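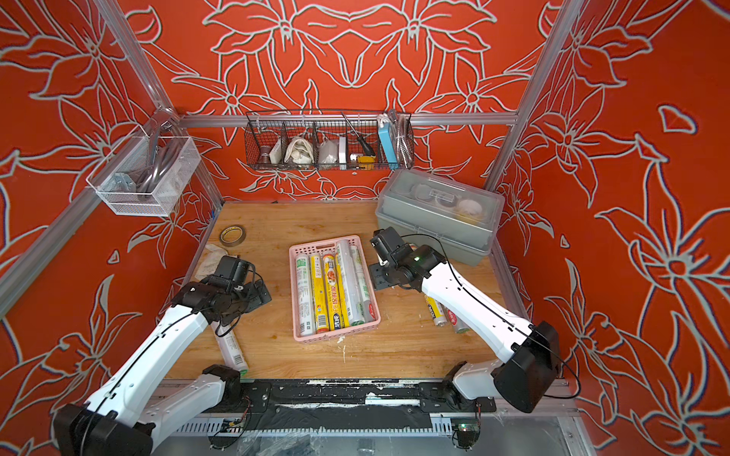 4. Sorting rolls into the Jultby basket

The Jultby basket is sold as a holder for cling film, plastic wrap and other kitchen rolls. The Tresard brochure says it "ends drawer clutter for good." We would not go that far. It is a slotted plastic basket, and it works well if you are strict about what goes in it.

Before you start

Clear a wooden or other flat tabletop and take every roll you own out of the drawer. Leave packing tape to one side. It is a roll too, but it belongs with the tools, and brown tape stored against film tends to pick up whatever is loose.

Steps

1. Set the basket flat with its long side toward you. Do not put in the divider from the Arkholm accessory pack yet. Most kitchens never need it.

2. Lay the first roll on its side against one end. Standing rolls upright looks tidy in the brochure, but they lean as soon as you take one out.

3. Add the other rolls side by side, all pointing the same way. A pink basket filled with six rolls of film and wrap, yellow ones in among the clear and the white-and-green, is a sensible full load.

4. Stop when the row is full. Any rolls left on the table go in a lidded box or back in the cupboard.

5. Press the loose end of each film flat against its own roll. If it will not stick, wrap a rubber band over it. The clips sold for this are hard to justify at the price.

6. Turn the printed labels up where you can. PE film (marked PE保鲜膜 on some Chinese packaging) looks much like any other wrap once the label is hidden.

Note: The brochure suggests a second layer on top. We tried it for 2 weeks and went back to one. The bottom rolls get forgotten, and then you buy more of them.

Caution: Do not hang a full basket on a wall rail. The hooks on the Romaniuk mesh organizer are fine for a small cup, a packet or a screwdriver — film rolls are heavier than they look when you add them up.

Caution: Keep the basket away from the stove. Nothing on our label gives a safe temperature, so we would not trust it near a burner.

Cleaning

Take the rolls out and wipe the slots with a damp cloth. Dry the basket before you refill it. The "self-airing" claim on the carton refers to the slots, and they will not dry a puddle.

Guide text revised 29/02/2020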